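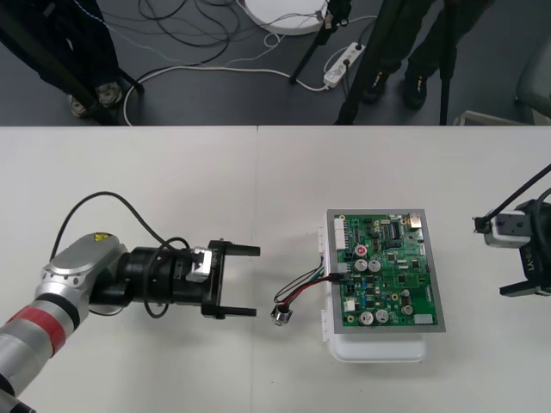
Noise in the Study Hall: What We Found

Home | Projects | Reports | Contact

Rhea Villanueva and I picked this topic because we both hate studying at Flikunbridge when it's loud (and it's always loud!). So we asked 90 students where they go to read, and 16 of them said the stairwell. The stairwell! I loved that.

We took sound readings on two floors for 7 days in August, mostly near the printers. The upper floor was quieter until lunch, then it got worse than downstairs. I'd like to redo it during finals.

Last updated: November 26, 2025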